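Noltimska has released Korletey, a package of simulated kitchens for teams that develop and test household robot arms. The package is offered as a yearly license and runs on a single workstation.

Korletey contains 264 kitchen layouts, each with its own cabinets, counter finishes, wall tile and appliances. Users load a robot arm at the counter, choose a task and record the attempt from several viewpoints, including one close to the gripper. The license covers 200 recorded runs per task, and further runs may be added in blocks.

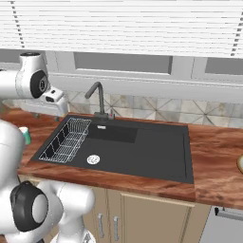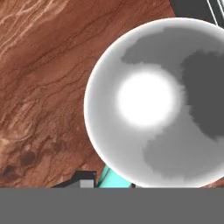
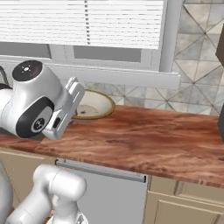
Rendered views from a Korletey kitchen. First and last: the white arm at the counter.

The Holtel test laboratory reviewed the package over 9 weeks in the spring. Its report rated the range of layouts as good and the setup guide as clear. The laboratory noted that loading times were long for the larger kitchens and asked for better control of window light. Noltimska has stated that both points will be addressed in the next update, planned for September.

Korletey is available in 2 versions, one for classrooms and one for research groups. Customers who hold a license for Tenach, the company's earlier warehouse package, may transfer their saved arm settings without charge. Orders and trial requests are handled by the Noltimska sales office.

© Noltimska. All rights reserved. | Contact | Back to top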